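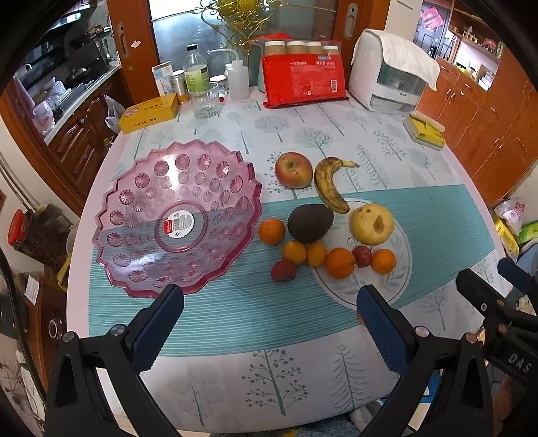 Postharvest Physiology, Unit 4
Ripening, Ethylene and Storage Compatibility
Course handout, prepared by Sarahí Figueroa. Storage tables revised in March by Umut Uysal.

12 shares
3 comments

4.1 Respiration after harvest

A harvested fruit is living tissue. It takes up oxygen, breaks down stored sugars and organic acids, and releases carbon dioxide, water and heat. The supply of sugar and water from the plant has ended, so every unit of respiration is paid for out of reserves. Respiration rate is therefore used as a working index of storage life: a commodity with a high rate at a given temperature will keep for a shorter time than one with a low rate, other things being equal.

Rate is expressed as milligrams of CO2 released per kilogram of fresh weight per hour. Report the temperature every time. A rate without a temperature cannot be used.

4.2 Climacteric and non-climacteric fruit

In climacteric fruit, ripening is accompanied by a marked rise in respiration and a burst of ethylene production. The group includes apple, pear, banana, avocado, mango, peach, and tomato. These fruits can be picked mature but unripe and will complete ripening off the plant. Avocado is an extreme case, as it does not normally soften while attached to the tree.

In non-climacteric fruit, respiration declines slowly after harvest and there is no ethylene burst. Citrus, grape, strawberry, cherry and pineapple belong here. They do not gain sugar after picking. Changes in peel color may still occur, and degreening of citrus with applied ethylene is a commercial practice, but this is loss of chlorophyll from the rind and should not be recorded as ripening.

The terms "mature" and "ripe" are not interchangeable in this course. Maturity is the stage at which a fruit is able to ripen to acceptable quality. Ripeness is the condition in which it is ready to eat.

4.3 Ethylene synthesis

The pathway is short. Methionine is converted to S-adenosylmethionine (SAM). SAM is converted to 1-aminocyclopropane-1-carboxylic acid (ACC) by ACC synthase. ACC is converted to ethylene by ACC oxidase, a step that requires oxygen.

Two systems are distinguished. System 1 operates in all vegetative tissue and in immature fruit, at a low rate, and is self-inhibiting. System 2 operates in ripening climacteric fruit and is autocatalytic: exposure to ethylene increases further ethylene production. The practical consequence is that one ripening fruit in a closed space can start the process in its neighbors.

Low oxygen slows the last step. Elevated carbon dioxide interferes with ethylene action in many commodities. 1-Methylcyclopropene (1-MCP) binds the ethylene receptor and blocks the response for a period that depends on the tissue and on how quickly new receptors are formed.

4.4 Visible and textural changes

Banana. Chlorophyll in the peel is degraded and the carotenoids already present become visible. Starch in the pulp is converted to sugars. Brown flecks on a full yellow peel indicate late ripeness and do not by themselves indicate decay of the pulp.

Pear. European pears ripen from the core outward, so a fruit that is soft at the widest part may be overripe inside. Test firmness near the neck. Many cultivars need a period of cold before they will ripen evenly.

Apple. Starch loss is followed with an iodine stain on a cut half. Red overcolor is mostly anthocyanin and depends on light and cultivar; it is a poor guide to maturity. Use the background color.

Avocado. Skin darkening accompanies softening in some cultivars and is absent in others. Dry matter at harvest is the accepted maturity index.

4.5 Mechanical injury

A bruise is a region in which cells have been ruptured. Phenolic compounds, normally held in the vacuole, come into contact with polyphenol oxidase, and in the presence of oxygen they are converted to quinones, which polymerize to brown pigments. Injury also raises respiration and ethylene output and opens a route for fungal infection.

Three types are recognized: impact, compression and vibration. Impact bruising follows a drop. Compression results from overfilled cartons or stacking above the design load. Vibration injury occurs in transit and appears as surface scuffing. Hegyi's sorting exercise (Lab 4B) covers all three; read the grading key before the session.

4.6 Temperature and humidity

Q10 is the ratio of respiration rates across an interval of 10 degrees Celsius. For the exercises below, assume Q10 = 2 unless told otherwise.

Chilling injury limits the use of low temperature in tropical and subtropical fruit. Bananas held too cold show dull, gray-brown peel and fail to ripen normally. Symptoms often develop only after transfer to warmer air, so inspection inside the cold room is not sufficient.

Relative humidity of 90 percent suits most fresh fruit. At 100 percent, free water condenses on surfaces with any small fall in temperature, and mold follows.

4.7 Work to be submitted

a) A fruit respires at 10 mg CO2 per kg per hour at 5 degrees Celsius. Calculate the rate at 15 and at 25 degrees.
b) Explain why holding ripe apples with kiwifruit shortens the storage life of the kiwifruit.
c) Using the Timeo cold room log, identify each interval in which condensation was likely. State the dew point used.
d) Compare the firmness readings in the Eklund and Inar data sets. The probes differ in diameter, so convert force to pressure before comparing.

Submit to Aurelio Tlapale. Questions on the log format go to Amândio Pacheco.

3 comments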